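Caring for the Shared Tables in the Prakcombe Study Room
Student project report, Housing and Interiors course
September 3, 2018

Background

The study room at Prakcombe has 14 tables with light wood tops. Students eat, draw and do homework on them, and by December of last year many had cup rings and pencil marks. Our group was asked to find a cleaning routine that students could keep up without special products.

Method

We split the tables into two groups. One group was wiped with a damp cloth and a little dish soap, then dried. The other was wiped with a dry cloth only. Both were done at the end of each school day for 23 days. We followed the direction of the grain, which is easy to see on these tops, and kept a log sheet by the door. Pencil marks that stayed after wiping were rubbed with a white eraser. 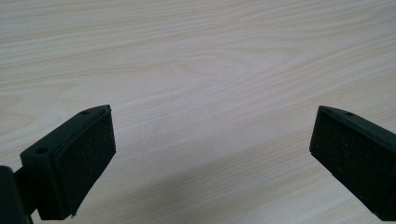
Why was the cloth wrung out before wiping?
Too much water can raise the grain and leave the surface rough, so the cloth was only damp and each top was dried right away.

Results

The log sheet had 269 entries at the end. Soap and water removed food marks and most pencil. The dry cloth picked up crumbs and eraser dust but left sticky spots. Old cup rings did not change in either group. One table near the radiator has a small split at the corner, and we left it out of the comparison.

Problems

Some entries were hard to read, and on two days the cloths had not been washed. We also started with 20 cloths and finished with fewer, so the last week was done with paper towels.

Next steps

We would like to try coasters on the tables closest to the drinks machine and repeat the log next term. The spare cloths and the blank log sheets are in the cabinet under the window.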